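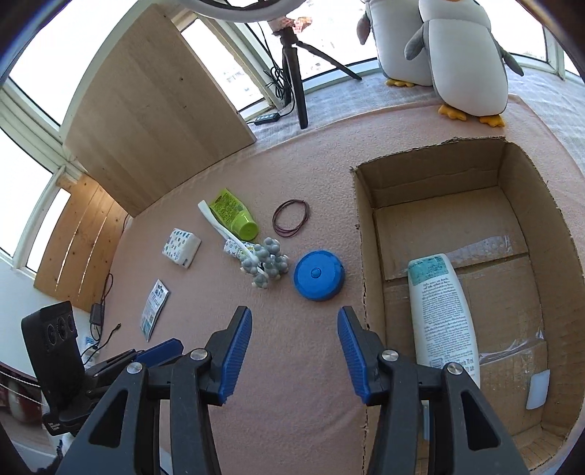
About Cutmont

Cutmont records manipulation demonstrations for companies and labs that train robot arms. A person carries out a task by hand, holding a gripper of the same type that will later be mounted on the robot. We deliver the recordings, the calibration files and a written log of every session.

The company was set up to do one job, and its range has stayed narrow. We do not build robots and we do not train models for sale. Customers send us a task description, a list of objects and the dimensions of the work area. We send back data in the format their software reads.

How we work

Most of our recording is done with hand-held grippers. The operator stands at the table, opens and closes the jaws with the handle, and moves small goods from one place to another: tubes, bottles, packets of tissues, cords, boxed items. A camera on the gripper records what the jaws are approaching. Position and jaw opening are logged alongside the video, and the streams are aligned after the session.

Tasks that need two hands are recorded with two grippers. Both are started together and checked against a common clock before the first take. A take is rejected if either gripper loses tracking for longer than the customer's stated limit.

Remote control is our second line of work. The operator sits at a control station and drives an arm directly, watching through its cameras. It is slower than hand-held recording, and a session yields fewer takes per hour. We recommend it where reach, payload or joint limits matter to the result, as a person holding a gripper can easily make a movement that the arm cannot repeat.
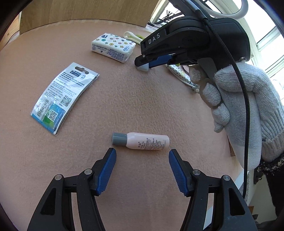

Objects are laid out again between takes. For each task the log gives the starting arrangement, the order of handling and the end condition, such as "bottle upright in box" or "packet flat, print side up". Operators are told to work at a steady speed and to leave hesitations in. Failed grasps are kept and marked, and the customer decides whether to use them.

We prefer ordinary retail goods to test blocks. Glossy film, soft packs, rounded caps and thin cords cause most of the errors our customers report, and they are poorly covered by standard object sets. Our object store now holds 1226 items, each weighed, measured and entered under its own number. Items that are crushed or leaking are withdrawn and the number is retired with them.

Staff and sites

Cutmont employs 57 people, most of them operators. New operators train for 14 working days before their takes are released to a customer. Training covers grip selection, approach angle, handling of deformable packs, and the daily calibration check. Left-handed operators are scheduled on every project – handedness affects approach direction more than most customers expect.

Our main site is at Gradwood, where the recording tables, the object store and the remote control stations are located. The Haruna office handles calibration, file conversion and delivery.

Software

Sessions are managed in Stitik, our own logging program. It assigns take numbers, checks file length and frame count at the end of each take, and flags gaps before the table is reset. Stitik is not sold separately, but customers receive a read-only copy so that they can search their own logs. The current release reads all 463 task templates in our library. Templates written before May use the older field names and are converted on opening.

Inquiries

Please include the gripper model, the number of takes required and the preferred file format. A short pilot set is recorded and approved before any full order is scheduled.

Page last updated 9 Oct 2020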